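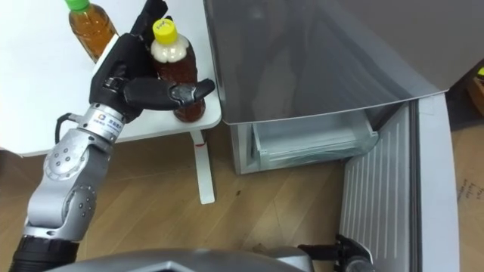
Test Operator, Household Robotics (Fault Investigation)
Skelus, Osanby site
Fixed term, 12 months, full time

Skelus is hiring a test operator to help us find the cause of a grip fault in our two-armed robot. In November the left hand let go of a full bottle during a refrigerator loading run. The controller still reported a closed grip, so the arm kept moving and struck the door. No one was hurt. We have logged the same false reading 11 times since then, on both hands, and loading runs now take place only with an operator at the stop button.

You will run the bottle task on the bench and at the refrigerator, under the supervision of Hakim Wattimena.

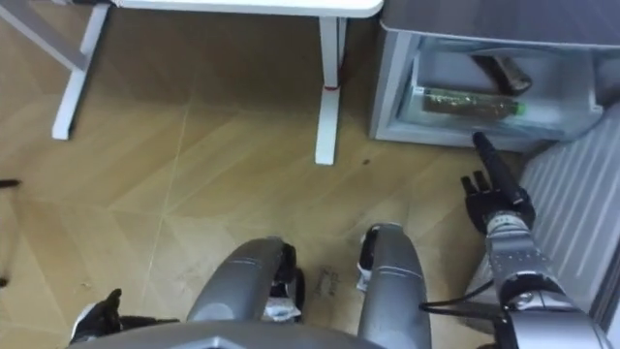

A normal shift is up to 20 runs. Between runs you reset the bottles, check the wrist cables for wear and write down any difference between what the hand did and what the log says it did. You will also help strip and rebuild the hands when a sensor has to come out.

You need:
- 2 years of work with industrial or research robots, or a technician's certificate
- experience with lockout and emergency stop procedures
- clear written English, as your notes go straight into the fault report
- the ability to stand for most of a shift and kneel at floor level

Programming is useful but not required. We will train you on our controller.

Any operator may stop a run at any time without asking. Work on the arms is done with power off and a second person in the room.

Send a resume and a short account of a fault you helped track down to Brendan Keane, Skelus, Osanby. Applications close Friday, December 13, 2024. Interviews are held on site and include an hour in the test room.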